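살구잼이 식은 뒤에도 시럽처럼 흐릅니다. 다시 끓여도 될까요?

Danance 살림 게시판 > 저장식품

글쓴이: 살구나무집

안녕하세요. 저는 한국어가 모국어가 아니라서 표현이 조금 어색할 수 있습니다. 미리 양해 부탁드립니다.

작년에 이사한 집 마당에 늙은 살구나무가 한 그루 있습니다. 올해 처음으로 열매가 많이 열려서, 새가 먹기 전에 서둘러 땄습니다. 그중에서 잘 익은 것만 골라 잼을 만들었는데 결과가 제 생각과 다릅니다. 식은 다음에도 숟가락에서 주르륵 흐릅니다. 맛은 좋습니다. 다만 빵에 바르면 접시까지 내려갑니다.

제가 한 방법을 순서대로 적겠습니다.

살구는 씨를 빼고 반으로 잘랐습니다. 설탕은 살구 무게의 절반을 넣었습니다. 설탕을 넣고 하룻밤 냉장고에 두었고, 다음 날 아침에 넓은 냄비에서 끓였습니다. 끓기 시작한 다음부터 18분 동안 저었습니다. 레몬즙은 집에 없어서 넣지 않았습니다. 펙틴도 쓰지 않았습니다. 병은 Kikico에서 나온 작은 유리병이고, 끓는 물에 소독해서 썼습니다. 모두 16병이 나왔습니다.

온도계는 있습니다. 그런데 제 온도계는 화씨만 나오고, 마지막에 본 숫자가 216이었습니다. 제가 참고한 요리책에는 온도가 없고 "걸쭉해질 때까지"라고만 써 있습니다. 뜨거울 때 얼마나 걸쭉해야 하는지 저는 판단하기가 어려웠습니다.
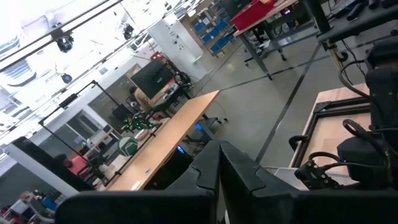

여쭙고 싶은 것은 세 가지입니다. 첫째, 이미 병에 넣은 잼을 다시 냄비에 부어서 끓여도 괜찮습니까? 둘째, 지금 레몬즙을 넣으면 효과가 있습니까? 셋째, 다시 끓이면 색이 많이 어두워집니까? 지금 색이 아주 예쁜 주황색이라서 그 점이 걱정됩니다.

그리고 하나 더 있습니다. 나무에 아직 덜 익은 살구가 조금 남아 있습니다. 그것을 같이 넣으면 도움이 된다는 글을 읽은 기억이 있는데, 어디에서 읽었는지 찾지 못했습니다. 아시는 분이 계시면 알려 주십시오. 감사합니다.

답변 3개

글쓴이: 보리밭언덕

다시 끓여도 됩니다. 저도 자두잼으로 두 번이나 그렇게 했습니다.

화씨 216도면 아직 낮습니다. 해발이 낮은 곳에서는 보통 화씨 220도, 섭씨로는 104도에서 105도 사이까지 올라가야 잼이 굳습니다. 높은 지대에 사시면 물이 더 낮은 온도에서 끓으니까 목표 온도도 그만큼 낮아집니다. 먼저 맹물을 끓여서 온도계가 몇 도를 가리키는지 보세요. 거기에 화씨로 8도를 더한 숫자가 목표입니다. 온도계가 조금 틀려도 이 방법이면 맞출 수 있습니다.

순서는 이렇게 하시면 됩니다.

한꺼번에 다 붓지 마시고 서너 병씩 나누어서 하세요. 양이 많으면 수분이 날아가는 데 오래 걸리고, 그동안 색이 어두워집니다. 넓고 낮은 냄비에 붓고 처음에는 약한 불로 풀어 줍니다. 다 풀리면 레몬즙을 한 큰술 넣고 불을 세게 올립니다. 레몬즙은 지금 넣어도 효과가 있습니다. 살구에 펙틴이 있어도 산이 부족하면 잘 엉기지 않습니다. 시판 레몬즙도 괜찮습니다.

불을 올린 뒤에는 바닥을 긁듯이 계속 저어야 합니다. 이미 농도가 있는 잼이라 생과일보다 훨씬 빨리 눌어붙습니다.

확인은 접시로 하세요. 작은 접시를 냉동실에 미리 넣어 두었다가 잼을 조금 떨어뜨리고, 1분 뒤에 손가락으로 밀어 봅니다. 표면에 주름이 생기면 다 된 것입니다. 접시로 확인하는 동안에는 꼭 불을 끄세요. 저는 켜 둔 채로 기다리다가 한 냄비를 엿으로 만든 적이 있습니다.

색은 조금 진해집니다. 나누어서 짧게 끓이면 주황색이 많이 남습니다. 병은 다시 씻어서 소독하고, 뚜껑은 새것으로 바꾸시는 편이 좋습니다.

덜 익은 살구 이야기는 맞습니다. 익은 것보다 펙틴도 산도 많아서, 내년에 처음부터 만드실 때 4분의 1쯤 섞으면 좋습니다. 지금 있는 잼에 넣으려면 따로 물을 조금 붓고 푹 익혀서 체에 내린 다음에 섞으세요. 생으로 넣으면 덩어리가 남습니다.

글쓴이: 406호

그냥 드세요 ㅎㅎ 요거트에 넣으면 묽은 게 더 편해요. 저희 집은 일부러 그렇게 만듭니다. 탄산수에 타도 맛있고요. 설탕을 절반만 넣으셨으니까 냉장고에 두고 빨리 드시는 게 좋을 것 같아요.

글쓴이: 호두과자싫어

윗분 말씀에 보태면, 설탕이 적은 것도 이유일 수 있어요. 일반 펙틴은 설탕이 어느 정도 있어야 굳습니다. 무게의 절반이면 맛은 좋은데 오래 졸여야 해요. 다시 끓이기 싫으시면 저당용 펙틴을 쓰는 방법도 있습니다. 저는 Akgül 걸 쓰는데 제품마다 넣는 법이 다르니까 봉지 뒤를 보세요. 가루를 뜨거운 잼에 바로 넣으면 뭉치니까 설탕 조금하고 먼저 섞어서 뿌리시고요.

냄비는 알루미늄 말고 스테인리스나 법랑으로 하세요. 레몬즙 넣으실 거니까요.

글쓴이의 댓글: 살구나무집

세 분 모두 감사합니다. 물을 끓여 보니 제 온도계는 211을 가리킵니다. 그러면 제 목표는 219가 되는 것이 맞지요? 오늘 저녁에 네 병만 먼저 해 보겠습니다. 두 병은 그대로 두고 요거트에 넣어서 먹겠습니다. 레몬은 오후에 사 왔습니다.

댓글: 보리밭언덕

네, 219 맞습니다. 218부터는 접시로 확인하면서 하세요.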